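How to Level and Recoat a Workshop Bench Top

By Dardo Yáñez
12th October

This site uses cookies to remember your settings and count visits. Accept | Manage preferences

A bench top that is out of level by a small amount causes trouble that is hard to trace. Round stock rolls, glue runs to one side of a joint, and a square checked against the surface gives a different reading at each end. The procedure below applies to solid or laminated wood tops on a four-leg steel or wood base. It doesn't apply to stone or cast iron.

Plan on a weekend. The leveling takes an afternoon. The coating takes longer, mostly in waiting.

Tools and materials

Straightedge, at least as long as the diagonal of the top if you can borrow one
Machinist's level or a good carpenter's level
Winding sticks, two, matched
Feeler gauges
Adjustable feet or steel shims
Random orbital sander with 80, 120 and 180 grit discs
Hand plane, jointer or jack size
Two-part epoxy floor paint or oil-modified polyurethane
Short-nap foam roller and a 2-inch brush
Painter's tape, lint-free rags, mineral spirits
Nitrile gloves and a respirator with organic vapor cartridges

Step 1. Separate level from flat

Level means the top is parallel to the horizon. Flat means the surface lies in one plane. A top can be one without the other, and the two are corrected in different ways. Level is corrected at the feet. Flatness is corrected at the surface, or at the joint between the top and the frame.

Check flatness first. Clear the top and loosen the bolts that hold it to the base by half a turn. Set the winding sticks across the two ends and sight over the near one to the far one. If the upper edges are parallel, there is no twist. If one corner rises, tighten the bolts one at a time and look again after each. Twist that appears only when the bolts are tight comes from the base.

Lay the straightedge along the length, across the width, and on both diagonals. Slide a feeler gauge under any gap and pencil the reading on the surface. For general assembly work, a gap under 0.015 inch along the full length is acceptable. For clamping and inspection, aim for less than half of that.

Step 2. Correct the base

If the base is twisting the top, place shims between the frame and the top at the low corner. Cut them from steel stock. Cardboard and folded paper compress under load and will have to be replaced within the year. Retighten in a cross pattern and repeat the winding stick check.

Step 3. Level the feet

Put the bench where it will stay. Concrete floors are sloped more often than people expect, particularly near a drain or a garage door. Set the level across the two feet at the highest end and adjust until the bubble is centered, then work toward the low end. Lock each foot with its jam nut. Recheck after the bench has carried its normal load for a day — a vise or a grinder at one end can settle a rubber foot noticeably.

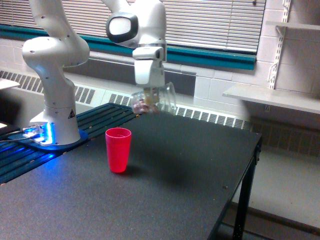
Step 4. Flatten the surface

Plane diagonally to the grain, first in one direction and then in the other, taking light passes over the areas marked high. Erase nothing. The pencil marks show you where to stop. When the straightedge readings are within tolerance, take a few long passes with the grain to remove the diagonal tracks.

Sand with 80 grit, then 120. Keep the sander moving at around an inch per second and do not tilt it. Vacuum between grits. Stop at 120 under epoxy, which needs a mechanical key. Go on to 180 under polyurethane.

Step 5. Fill and clean

Fill old screw holes and dents with epoxy filler. Wood putty shrinks under a thick coating and will show as a dimple. Sand the filler flush once it has cured, vacuum, and wipe with mineral spirits. Let the surface dry fully. Do not use a tack cloth with wax in it, since any residue will cause fisheyes in the finish.

Step 6. Apply the coating

Tape the edges of anything you do not want coated. Mix the epoxy by weight if the label gives weights, otherwise by volume with graduated cups. Stir for the full time stated, scraping the sides and bottom. Pour it into a flat tray as soon as it is mixed. Epoxy left in a deep cup builds heat and can set before you have finished the first pass.

Cut in along the edges with the brush, then roll the field in sections of two square feet or so. Finish each section with one light stroke in the same direction. Do not go back over an area that has started to drag.

The second coat goes on inside the recoat window printed on the can. If you miss the window, scuff with 180 grit and clean again. I tested gray samples from Plekum and Kelton side by side. Both leveled well. The Kelton was slower to reach full hardness but took a scuffing from a steel block with less marking.

Coat the underside as well, with at least one coat. A wood top sealed on one face only will take up moisture through the other and cup. This is the step most often skipped, and it undoes Step 4.

Step 7. Cure

Light use is normally possible after a day. Wait the full cure time before setting down anything heavy or clamping to the surface. In a cold shop, add more. My own top was coated in July and was hard in under a week. The same product applied in winter took nearly three.

Maintenance

Check the level twice a year and after moving anything heavy. Wipe up solvents when they spill. Scrape off dried glue with a plastic scraper and touch up chips with the same product, feathered out with 180 grit.

Comments (3)

ledesma_shop
What about a top made of two slabs with a gap down the middle? Do you treat it as one surface?

Dardo Yáñez
Flatten each slab on its own, then shim the lower one up to the other. Check across the gap with the straightedge at both ends and in the center.

R. Diltesar
I skipped the underside two years ago and the top cupped toward the window side. Redoing it now. Is it worth planing again before coating, or should I let it rest first?

Subscribe to the newsletter for new shop guides. Unsubscribe at any time.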